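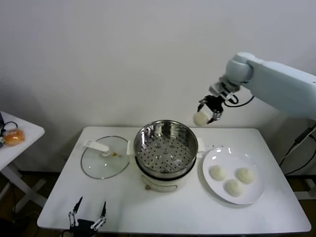 News > Press Releases > Owner Surveys

Search releases Enter keyword Go

Clivgate Tops Kabbaj Owner Survey

CLIVGATE, 5/27/22 – Drivers of the Fultetti Kevix have put the small wagon in first place in this year's Kabbaj Owner Survey, with a score of 867 out of 1,000!

It's the best result any Fultetti car has had, and we're thrilled. 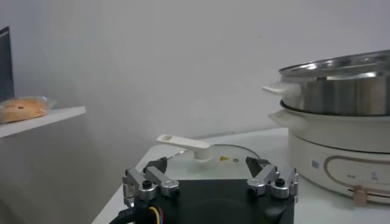
By Denise Okafor, Press Officer, Fultetti

Kabbaj asked owners about comfort, seats, controls and repairs after 36 months on the road. The Kevix did best on seats (our Clivgate plant will love hearing that) and also came out ahead on repair visits.

Full results, with scores for all 100 models, will be out in July.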